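Droltater Bin Picking: Frequently Asked Questions

Does Droltater need a CAD model of every part?
No. The grasp planner works from the depth image alone. Models are optional and only used for placing.

What happens when objects overlap?
Each candidate grasp gets a score, and overlapping items are scored lower. The planner tries the top 12.

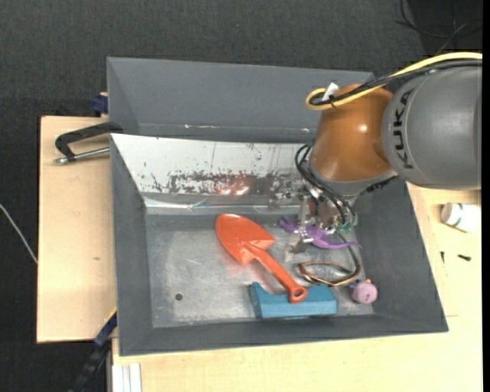 If all of them would hit a wall of the bin, it asks for a new scan. You can change the limit in the Sastetti config file.

Can I replay a failed pick?
Yes. The log keeps the last 3,000 attempts. Open one in the viewer and step through the planned path.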